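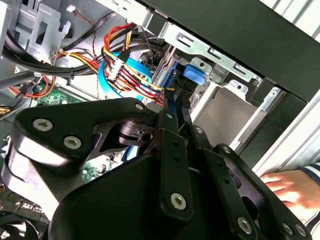 Niner build thread - pulling drive connectors with the arm
Tultholm Shared Workshop forum > Projects > Robots
Page 1 of 1

bench_rat
Nov 9, 2025

Update on Niner for those following. The arm goes into the open tower, takes hold of a drive connector and pulls it off. I'm only counting power and data connectors on the drive side. Over the last two sessions I logged 184 tries and 151 came off clean. The other 33 were mostly the gripper closing on a wire instead of the plug, plus a few where the linkage touched the drive cage on the way in and I hit stop.

The wrist camera sees a lot of gripper and not much computer. When the fingers are down in the case the knuckles take up most of the view, and the part I care about is a small patch past the tips. I move the case by hand between runs so it doesn't just learn one position.

Open questions: how to deal with the cable loops, and whether to buy narrower fingers from Clelska or cut my own.

torx_only
Those linkages look way too big for that space. I'd go to narrow fingers before touching anything else. You can't plan around a gripper that doesn't fit.

bench_rat
It fits, there's just little room to spare. The narrow set opens less and I'd like to use the same gripper on the drives later.

palletjack
How are you telling the connector from the cables? Black plug, black sleeving, black panel, black fingers. I had that problem with a much simpler job.

bench_rat
Badly, at first. The SATA cables are easy, being light blue. The power bundle is OK too with the yellow and red in it. The black plugs are the hard ones. One of them has HDD printed on it in white and I've been using that as a landmark when it faces the camera. 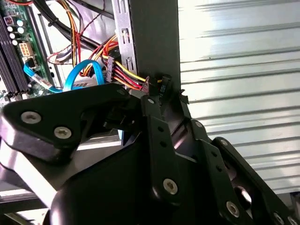
Reading time: 3 minutes

bench_rat
More on the setup, as three people asked by message. The approach is from above at a tilt, down toward the plug, stop short, close, then straight back. The straight back part matters. My early version lifted and twisted in one move and I broke a locking tab that way in January.

The ribbed bench is a pain. It throws light back up and the exposure goes dark on everything inside the case. I get better results with the overhead light off on that side.

palletjack
Put a sheet of matte cardboard on the bench next to the case. Cheap fix.

torx_only
Or lock the exposure. Cardboard moves around.

palletjack
So tape it down.

solder_and_tea
I think you're all looking at the wrong thing. Why not tie the cables back before the arm goes in? Takes a minute with a couple of ties and your misses drop by half.

bench_rat
Because then I'm doing the job for it. The point is to take a case as it comes in the door. I'm leaving the loops where they are.

solder_and_tea
OK, but then I'd expect 151 out of 184 to be near the ceiling with one camera.

bench_rat
Could be. There's a fixed camera on the whole bench as well, which I only use for watching so far.

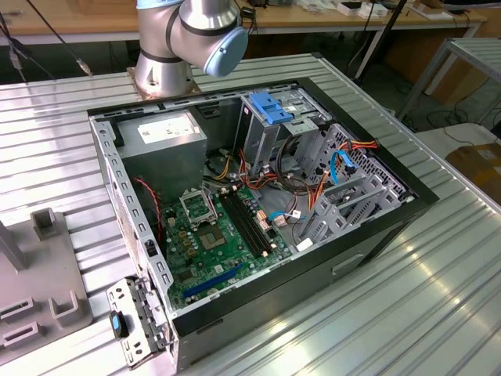 I might bring that one in for finding the case and the drive cage, then hand over to the wrist view for the last bit. The blue latch on the drive bay shows up well from there and it would make a decent reference point. CPU and RAM are out of this one so I don't care much if the board gets bumped, though I'd still like it not to.

The arm is bolted to the copper-colored plate behind the case. Reach is fine to the near side of the cage. The far corner is a stretch and the wrist ends up at a bad angle.

torx_only
Turn the case around?

bench_rat
Tried it for 20 runs. Then the power supply is in the way.

gravel_pit
Bowen has a stack of old towers he - sorry, Bowen the surplus place, not a person - they have a stack of old towers out back. Different makes. If you want it to work on any case you need more than one case.

bench_rat
Good to know, I'll go by. Do they have the side panels off or do I need to do that?

gravel_pit
Mixed. Bring a screwdriver.

torx_only
Still say narrow fingers.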